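Kitchen thread, part 2. Spent Tuesday evening on the fridge and I'm writing it down before I forget.
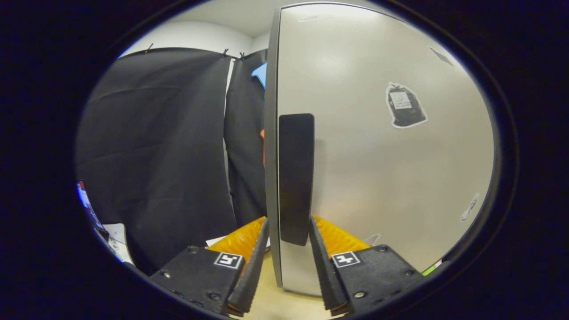 What gets stickers off a fridge door without scratching it?

Warm air from a hair dryer on low, then a plastic scraper held almost flat. Any glue left behind comes off with cooking oil on a soft cloth, then dish soap.

---

The door is a brushed silver finish, so wipe along the grain. I went across it for years and wondered why it always looked smeared.

---

The black bag sticker with the white outline stays. Nadja Kofler gave it to me and she checks when she visits. The small dark gray one near the top can go, but I haven't decided.

---

Handle: flat black bar, mounted upright. Grease collects on the back of it where your fingers go. Old toothbrush, dish soap, then a dry towel. Took 10 minutes, most of that on the bottom end.

---

I don't use the glass spray on the door anymore. It leaves streaks and you end up doing it twice. One damp microfiber cloth, one dry one.

---

Vinzenz Steiner asked about the gasket. Pull it open with a finger and wipe inside the folds with water and a little baking soda. Mine had crumbs in it from at least two kinds of bread.

---

Shelves came out next. Let glass shelves warm up on the counter before you put them in hot water - a cold one can crack. Mine sat there while I threw out mustard.

---

Three jars of mustard, all open. I kept the Zelter one.

---

Everything went back in with leftovers at eye level and the vegetables in the drawers. The tall bottles only fit in the door, so the milk is there too. I know it's supposed to go on a shelf.

---

Freezer is next, probably in October when there's less in it. If anyone has a way to get a frozen drawer loose without a hammer, reply here.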